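Search products, manuals, spare parts Go

November
By Thanakorn Thaweesak

Plorkby wrist recording kit for two-finger grippers

The Plorkby kit is made for teams who collect grasping examples and want the view from the wrist in every one of them. It holds a small camera close to the gripper, a recording box and the software Minia, which saves the video together with the finger opening and the arm position. One person can guide the arm by hand and record at the same time.

We developed the kit with food handling in mind. Vegetables and fruits are difficult for a learning system, as no two pieces have the same shape, and the skin can be soft or shiny. From the wrist you see how the fingers meet the piece, also when the arm itself hides it from a camera on the stand.

What is in the box
Wrist camera with bracket
Recording box, 2 cable sets
Pair of black fingers, Perron type
Minia software on a memory stick
Printed guide for the operator

Technical data
Weight on the wrist: 63 g, bracket included
Cable length: 8 m
Mounting time: around 10 minutes

Working with the kit
Fix the bracket before the fingers, otherwise the lower screw is hard to reach. In Minia, choose a name for the task and press the pedal to begin. Press it again when the piece has been released. Every press makes one example, and failed grasps are saved in the same folder with their own label. Please do not delete them — many of our customers train with both kinds.

We advise to use a plain background for the first recordings. Change the light and the surface later, when the task is already going well. Wipe the inner faces of the fingers between the pieces, and wipe the lens with a dry cloth only.

The fingers fit the Mindon gripper without adapter. For other grippers, write to us with the drawing of your flange and we will check it. The pedal is ordered separately. Spare fingers are sold in pairs.
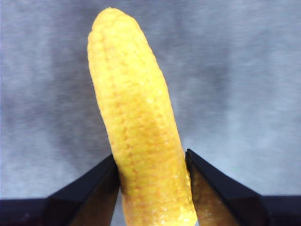
Wrist camera view: baby corn held between the black fingers, gray background.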